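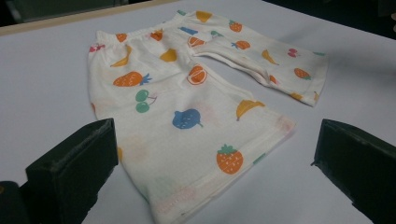 Wilson Chávez would like to see a machine fold a pair of toddler shorts before he hears another word about payback periods. He said so at the Fluldale laundry's spring planning meeting, and the company has decided to take him up on it.

**Fluldale Puts Off Folding Robot Purchase, Asks Seller for a Test on Children's Clothes**

URNVILLE, February. Fluldale, which washes and folds children's clothing for rental and resale shops, will not buy an automated folding station in this year's budget. The money set aside for a first payment stays in the equipment account. The company will look again when the seller, Tawfik, has run its Celurik station on garments from Fluldale's own shelves.

Tawfik quoted a lease of $2,211 a month. The quote covers the arms, the table and the software. It leaves out floor work, the extra electrical line, and whoever stands next to the station to straighten what it can't. Fluldale asked for those costs in writing and got a brochure.

"The demo was towels," said Lionel Haworth, who handles purchasing at Fluldale. "Towels are square and they're all the same. We do thin cotton with elastic waists and short legs, and half of it comes out of the dryer in a knot. I'm not saying it can't be done. I'm saying I haven't seen it, and they want a three-year signature."

The test Fluldale has proposed is short. The station gets 100 pieces of children's shorts and pants, taken from a regular load and dumped in a bin. Fluldale staff will keep the time, including every stop and restart. Any piece a person has to touch counts as a miss, and more than 10 misses ends the talks. Tawfik may pick the hour but may not pick the clothes.
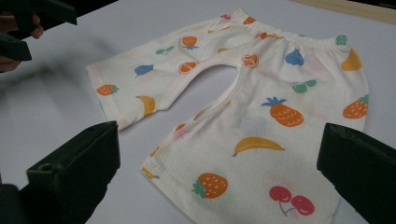

Will Fluldale pay for the test?

Tawfik will. Fluldale supplies the clothes and a corner of the floor, and it won't pay a deposit or a "pilot fee" before the results are in.

Planning for next year will go ahead on two budgets, one with the lease and one without. The one with the lease carries a full set of hand-folding wages for the first six months. Tawfik's own worksheet drops those wages in the first week, a figure Haworth called "hopeful."

Fluldale also wants the contract to say who fixes the gripper fingers when they wear, how long a repair call takes, and what the monthly price does after the first year. The present draft is silent on all of it.

Other laundries weighing the same purchase may ask Fluldale for a copy of the test terms. Requests go to Lionel Haworth at the Urnville office.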